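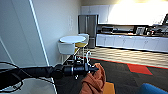
What can a robot learn from an attempt that has gone wrong?

A good deal, provided that the moment of correction is recorded along with the mistake. The Grereck group keeps its unsuccessful attempts, marks the point at which a human operator stepped in, and trains on what the operator did next. The group reports that this short stretch of recovery is worth more, minute for minute, than a further clean run of the same task.

Our party visited the Grereck household manipulation laboratory at Skisisthorpe in December, at the invitation of its director, Elīna Mägi. The purpose of the visit was to see the group's correction method in use and to discuss whether the recordings might be shared with partner institutions. The programme began at 9.30 with a safety briefing and an outline of the work, and the greater part of the morning was given over to demonstrations.

The laboratory's interest is in soft goods, chiefly clothing and towelling, and in the ordinary places where such things are kept. Rigid objects have a shape that can be measured in advance. A garment has a different shape each time it is put down, and a grasp that succeeds on one occasion may close on nothing the next. Earlier work by the group relied on complete demonstrations given by an operator from start to finish. Some 4,000 of these were gathered over two years. Performance rose steadily at first and then levelled off, and adding further demonstrations of the same kind brought little benefit. 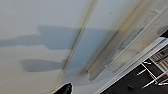
Yao-tsung Chu

The method now in use starts from the trained system instead of from the operator. The robot attempts the task alone. An operator watches the camera views and takes control only when the attempt is plainly failing, returns the arm to a workable position, and then hands control back. Both handovers are marked in the record. The operator is asked not to finish the task, and we were told that this instruction is the hardest part of the training for new staff.

Two kinds of view are recorded together. The head camera shows the general arrangement of the room and the garment. The wrist cameras give a close view of the fingers and whatever is next to them, though they may at times be directed at a wall or ceiling while the arm is being turned. The group formerly removed such passages. They are now kept, on the grounds that the system will meet them in use and must be able to carry on through them.

Dr Mägi presented the results of a comparison completed in the autumn. One version of the system had received additional full demonstrations and the other had received corrections only, with the same amount of operator time spent on each. On the hanging and unhanging of garments, the second version needed help in 13 trials out of a hundred, and the first in 40. The garments used in the test had not appeared in either set of recordings. The difference was smaller for folding, and the group does not yet claim an advantage there.
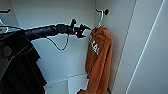
Wardrobe work: the gripper beside the hook of a hanger carrying an orange hooded garment.

Hangers received particular attention in the discussion. The hook is thin, it reflects light, and it often lies partly within the neck or hood of the garment. The fingers must therefore come close to the cloth without gathering it up. According to the group, most corrections in this task occur in the last few centimetres, and the arm is usually withdrawn a short way and brought in again at a slightly different height. Tõnu Kazlauskienė explained that the system had come to make this small withdrawal by itself, although no full demonstration had ever included it.

Members of our party asked how far the results depend on the skill of the individual operator. The group employs four operators, and their habits can be told apart in the data. One intervenes early and often, while another allows the arm to struggle for some time. Training on the early interventions alone produced a cautious system that stopped more than was necessary. A mixture of the two gave the best results, and the reasons for this are still being studied.

A session before lunch dealt with the labelling software, known as Stulside. It allows the reviewer to move a handover mark where the operator was slow to react. Reviewers record the original position as well, so that the change can be undone. 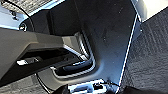 Dzintra Uibo asked whether a system trained mainly on recovery might learn to make the mistakes in order to correct them, and said that she would want to see the trials counted by number of withdrawals as well as by final outcome. Dr Mägi replied that the early versions had shown something of the kind. The operators' recovery movements had been learnt together with the faulty approach that came before them. The approach is now left out of training from a fixed point before the handover, and the habit has become much less common. She agreed that the count of withdrawals should be published with the other results.

On the matter of sharing, it was agreed in principle that the Mets partnership should receive the correction recordings with both handover marks intact. The full demonstrations will follow once the older files have been converted. Our technical staff will check a first batch for missing wrist views and will send their comments to Skisisthorpe before any larger transfer is arranged.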